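Biblioteca > Manuales > Materiales y oficio > Capítulo 9

Capítulo 9. La madera y el agua

Zawadi Sang

Una tabla parece una cosa terminada, pero la madera sigue tomando y soltando agua muchos años después del corte. En el taller de Botthorpe, donde aprendí, se guardaban las tablas 18 meses antes de tocarlas, y a mí esto me parecía una exageración. En este capítulo estudiamos tres preguntas: dónde está el agua en la madera, por qué la tabla se mueve más en lo ancho que en lo largo — y cómo se debe encolar una unión para que respete este movimiento.

El lector necesita recordar del capítulo anterior la diferencia entre albura y duramen. Los ejercicios están en la página 30.
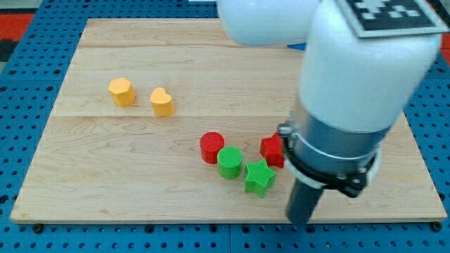
9.1 El agua libre y el agua ligada

El agua libre llena los huecos de las células y sale primero. El agua ligada está en las paredes, y cuando ella sale, la madera se contrae.

Relacionados
Las colas animales
Secado al aire: el método Oberholzer
Herramientas de Groso

Comentarios
imton: ¿Los ejercicios tienen soluciones?
Lectora20: Muy claro, gracias.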